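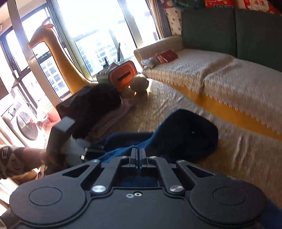 Cutting down on meat with a very hungry household - where do I begin?

**lirnitz_kitchen**, 7th March

Hi all! I've decided to go meatless on weekdays, and I'm so excited about it. Trouble is, my two teenagers eat like horses, and my lentil soup left them digging through the cupboards an hour later. What do you cook that really fills people up? I have 70 dollars a week for dinners, a decent oven and no blender. Nuts are fine, mushrooms are not (I love them, they don't).

### Replies

**beanpot513**

Oh, you're in for a treat! Lentil soup is lovely but it's mostly water, so go thicker. My house runs on these:

- Black bean chili over baked potatoes. I use 200 grams of dry beans for four of us and soak them overnight - way cheaper than cans.
- Chickpea and spinach curry with a big pot of rice. Add a spoonful of peanut butter at the end, it's so good!

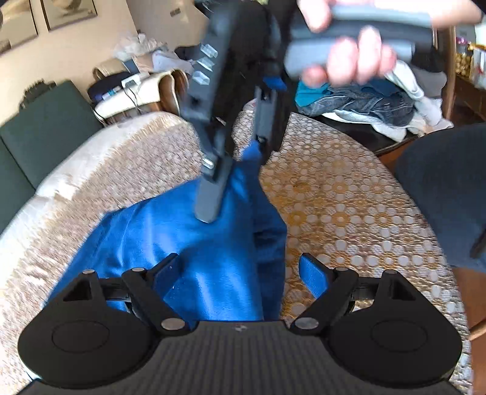
- Pasta bake with white beans mashed into the tomato sauce. Mine never notice the beans, they just ask for more.

Put bread on the table too. Teenagers will eat bread.

**Figueiredo_fan**

eggs. if you still eat eggs, put one on everything

**prarkuron**

Seconding the chili! I'd also try tofu, but press it first and roast it hot with soy sauce and cornstarch until the edges go crisp. The Saturday market in Curkska has big blocks of it if you're anywhere near there. I started with two meatless days back in October and added another whenever I found a dinner we all liked, and now we're at five. Let the kids pick one meal a week - mine picked bean burritos nine weeks running and I still like them!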